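Comparing Two Fingertips for Wall Contact Work

Posted in March, filed under Grippers

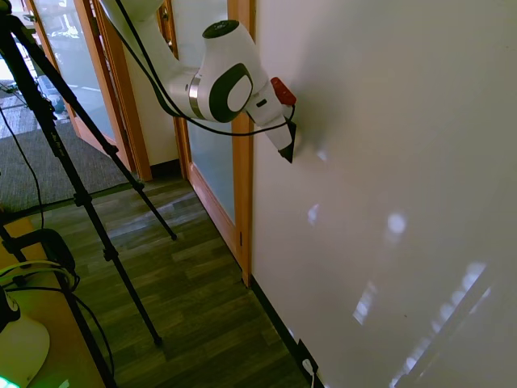
The arm at the wall, with the black pointed fingertip just short of the surface.

The purpose of this post is to record the outcome of a comparison between two fingertip designs, carried out over the past several weeks with the assistance of Soledad Lagos and Miłosz Tokarz. Readers who follow this blog will recall that the earlier trials were confined to a bench. The present series concerns a vertical surface, and the findings differ enough to warrant a separate entry.

The two designs are referred to here by their suppliers. The Lukeo tip is narrow and tapers to a point. The Harahap tip is broader, with a flat pad at its end, and was the default choice for all of the bench work. Both were tested on the same arm, using the same controller settings, and the speed limit was left unchanged throughout. The controller was an Eritz unit on its standard firmware.

The task was simple in outline. The arm was to approach the wall on a diagonal, stop on first contact, hold for 12 seconds and withdraw along the same path. Each tip completed 1166 approaches. A further set of 412 was planned with a worn Harahap pad, but was deferred when the spare pads failed to arrive.

On first contact, the Lukeo tip gave the more consistent result. Its small contact area produced a clear force signal, and the stop threshold could be lowered twice without false triggers. The Harahap pad tended to meet the wall on one edge and then settle, and the controller frequently registered this as two events. Hervé Rey suggested filtering the signal over a longer window. This removed the double reading but delayed the stop, and I do not consider it an acceptable trade for work against painted plaster.

During the hold, the position was reversed. The flat pad remained where it was placed. The pointed tip drifted downward by a small but measurable distance whenever the wrist was extended, and it left faint marks on the paint, which I have since touched up at my own expense.

Lighting deserves a separate note. Direct sun reaches the wall for part of the day and leaves bright patches on it, some compact and others long and broken. The contact trials do not depend on vision and were unaffected. The depth camera trials were another matter. Estimates of the wall plane became unreliable close to the brightest patches, and Soledad recommended that all vision runs be scheduled after 4 p.m. That recommendation has been adopted.

Cable routing also required attention. A loop left too short will pull on the wrist at full extension, and the controller may interpret the load as contact. Additional slack resolved the matter on our arm, although the loop must now be checked before any rapid move.

For the present, the Lukeo tip will be retained for probing and the Harahap tip for any task involving a sustained hold. Miłosz has begun drawing an adapter that would allow the tips to be exchanged without recalibration. Correspondence from readers who have attempted something similar would be welcome, particularly with regard to repeatability after the exchange.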